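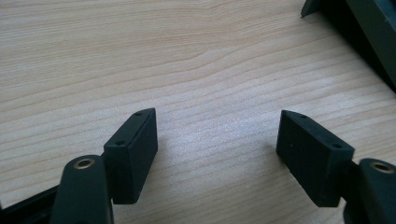

Staff at the Elville workshop of Canevitz had asked for one thing before the new work began, according to a union notice: that nobody's hours be cut to pay for it.

The company confirmed in December 2023 that the condition had been met. Six employees moved from the packing line to the demonstration team in July, on unchanged pay. Using hand-held grippers, they carry out household tasks - a sponge and a wire basket are among the items in use - so that the Varine robot arm can be trained on their movements. Each completes 19 sessions a month.

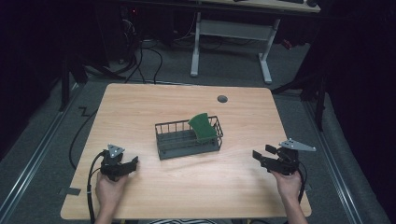 Karakaya, the firm supplying the software, was told by one operator that the shifts are quieter than packing but harder on the wrists, and that breaks should be longer. Management has since added a second rest period to each shift.

Packing will be shared between staff and two arms next year. Canevitz stated that retraining remains open to all employees at the site.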